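Ticket 877 - Comment form on consultation page not sending
Site: Uvley Residents, night lorry policy campaign
Opened by: Jaanus Liepiņa
Assigned: Ilango Lobo
Priority: High (was Normal)
Opened 12 May 2026

Jaanus Liepiņa wrote:
The "Tell the council" form is broken again. People fill it in, press Send, get the thank you page, and nothing reaches the councillors' inbox. Had three neighbours from Menon Road stop me about it. Consultation on the lorry route closes very soon so this needs to be quick please. Everything was fine in January when we did the parking one.

Ilango Lobo wrote:
Looking now. Do you get the copy that goes to the campaign address? And which page are they using, the short form or the long one with the street drop down?

Jaanus Liepiņa wrote:
Long one. Campaign address gets some but not all. Mine went missing and I wrote quite a lot.

Ilango Lobo wrote:
How much is a lot?

Jaanus Liepiņa wrote:
A page and a bit. Noise, the verge outside the school, the weight limit on Ornum Bridge, braking at the bottom of the hill at night. All of it matters.

Ilango Lobo wrote:
OK. Tests so far, all from the long form:
- one line comment, Menon Road: arrived both inboxes
- one line comment, street left blank: arrived both
- pasted text, 800 characters: arrived both
- pasted text, just over 1000: thank you page, nothing arrived
- same text, short form: arrived

So its length, long form only. Street field is fine, ignore what I said about the drop down.

Found it. Long form has a limit of 1000 characters set in the Standia mail plugin. Goes over, plugin drops the message, page says thank you regardless. Somebody must have copied the settings from the newsletter sign-up. Short form never had the limit.

Jaanus Liepiņa wrote:
So the people who took most trouble are the ones who got binned. Can you get them back? I can't go round knocking on doors asking who wrote an essay.

Ilango Lobo wrote:
Checking the log. Plugin keeps dropped messages for 30 days before it clears them, so should be all there. Don't press "Clear queue" in the admin bit, whatever it suggests.

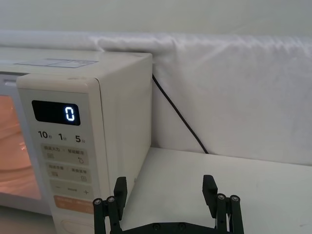

Update. Dropped messages are there, yours included. Limit taken off. Have not resent anything yet, want to check first that the councillors' inbox won't treat a big batch as junk. Will send in small lots with a gap between.

Jaanus Liepiņa wrote:
Will they show the date people wrote them or the date you send them? Clerk was very strict last time about late ones.

Ilango Lobo wrote:
Header will show the resend date, cant change that. Adding a line at the top of each with the original date and time. Suggest you email the clerk before the first lot goes so its not a surprise.

Jaanus Liepiņa wrote:
Done, emailed her. She wants the log as well.

Ilango Lobo wrote:
Log exported, in the shared folder under Uvley. First lot sent, arrived, not in junk. Rest going now.

Still to do:
- error message on the page if sending fails, insted of thank you
- same check on the Ornum Bridge petition form
- take the old newsletter settings out of Standia

Status: pending, leaving open until Jaanus hears back from the clerk.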